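Site visit: Zolteo sorting and repacking hall, Westilham

The hall at Westilham takes in mixed household and toy returns for Zolteo and sends them out again as graded lots. It has a floor area of 4,000 square feet, one loading door and 4 benches. Our group was met at the door in the morning by Alžběta Kuruc, who runs the day shift, and signed in at the desk.

Intake comes first. Cartons arrive on pallets from the Urkis depot and are weighed unopened. The weight is written on the carton and entered against the delivery note. The last full month, September, closed at 3,495 cartons. Kuruc considers this a normal load for the present staff.

Opened cartons go to the benches, where contents are separated by material before anyone looks at condition. Soft goods are checked at the seams. Rigid plastics are checked for cracks and sharp edges. Foam is pressed by hand and watched for recovery – a block that keeps the thumb mark is rejected. Food and used tableware turn up among the returns and are pulled out at this stage.

Libor Zeman has written the bench instructions, a single laminated sheet per station. Under his system each bench is covered with a textile, changed when soiled. He prefers a woven cloth with some relief to a smooth sheet, on the grounds that small round items roll less. We asked whether lint transfers to plush. He said it does, slightly, and that a brush is kept at each station.
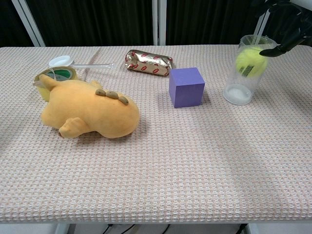 Reading time: 4 min

The waffle-weave cloth is pale pink and white, with a grid of small raised squares. A plush dinosaur, yellow-orange with brown-tan spikes, falls under soft goods, and the purple cube under foam. The snack in gold-and-silver foil, the white plastic spoon and the clear cup with whitish residue in the bottom all come under the pull-out rule. Packing tape counts as a consumable and is not graded.

Graded items are bagged in lots of 40 and labeled with the Jurčo printer near the loading door. Label stock was low during our visit and Dalibor Matoušek was writing lot numbers by hand. The tour ended at the scale.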